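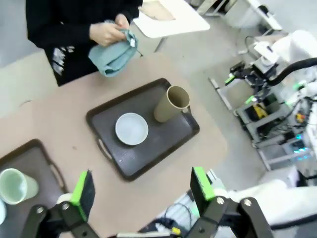
Skistari: table clearing with a person in the way

Hi, and thanks for stopping by. Skistari is the data and the little pile of scripts behind our work on clearing a table while somebody else is busy at it. I'm Notburga Frei, I did most of the recording and all of the file naming, so please send complaints about either one to me.

What's in it

500 episodes of a two-armed robot working with cups, plates, trays and cloths on a beige tabletop. Each episode has the wrist camera video, joint positions for both arms, gripper opening, and a line of plain text saying what the robot was asked to do. A person shares the table in 65 of them, sometimes holding a towel, sometimes reaching for the same tray the robot wants. Those are the ones I care about most, and they live in their own folder called shared.

The question we started with

Most of our earlier policies (the Girgate ones, if you've used those) were trained on tidy tables. Cups stood up, plates lay flat, and people stayed well back. Then we'd put a cup on its side on a tray and the arm would go for it as if it were upright! So we wanted to know how much of that could be fixed with messier data alone, with the same network and the same training recipe.

The method, quickly

We train the Pristetti policy twice. The first run sees only the tidy episodes. The second sees everything, and the shared episodes get drawn 3 times as often as the rest. That's the whole trick – no extra loss, no person detector, no new camera. I tried a person detector for most of June and it made the arm so shy that it barely touched the tray.

What we found

On our tipped cup test the second policy got 90 percent of its grasps and the tidy-only one was a long way behind. Plates were pretty much a tie, which surprised me. Cloths are still bad. When a towel hangs over the table edge, both policies tend to grab for the fold nearest the camera and then stop, and I don't have a good story for why.

Getting going

Run fetch.py first, then check.py, then train.py with the config you want. The configs are named tidy and mixed. If check.py grumbles about missing gripper values, your download was cut short, so just run fetch.py again and it'll pick up where it left off.

Things to watch for

Left and right are always the robot's left and right. Faces were cropped or blurred before release, but clothes are left as they were. The Charpentier split uses different cups, so please don't mix it into training if you want to compare with our numbers.

Still on my list: better cloth labels, and a smaller download for people who only want the shared folder.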